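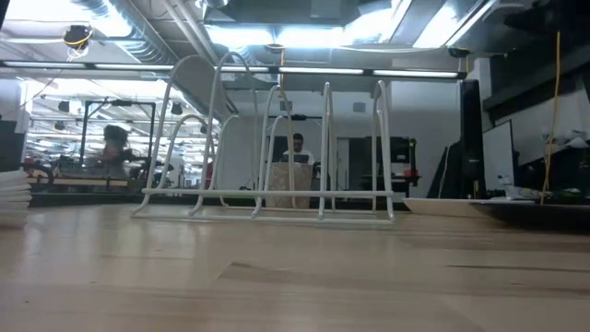 Home News Animals Visit Members Contact

The otters at Lelside: what we know so far

Lelside Wildlife Park put out a cheerful notice in September saying its small-clawed otters will move to a new wetland enclosure, and that members can expect "more otter, more often". We like otters as much as anyone. We have a few doubts about the rest.

The enclosure is to be built on the old Ferrand paddock, beside the creek. According to the park it will cover 500 square metres, and the drawings look lovely. They also show a café deck along the whole northern side, and if you take out the deck, the path and the pump shed, you have to wonder how much of that space the otters will get to use. We asked. The reply told us the design was "world class" and attached the same drawings.

Then there is the survey. The park says 76 per cent of visitors want closer animal encounters. Fair enough, but the survey was handed out at the encounter booth, to people already in line for one.

Four otters are due to make the move, including the older pair that came over from Zurnness. Older animals don't always settle quickly, and the notice says nothing on how long they'll be kept off display. Tiltano, the contractor, is also building the car park extension next door, so there could be trucks going past for most of the winter.

To be fair, the current pool is too small and the keepers have said so for years. A bigger one is overdue. We'd just like to see the welfare plan before the café menu - so far only the menu is up on the website.

The petition asking for the plan to be released had 2389 signatures when we went to print. It stays open until the end of the month, and paper copies are at the front gate kiosk.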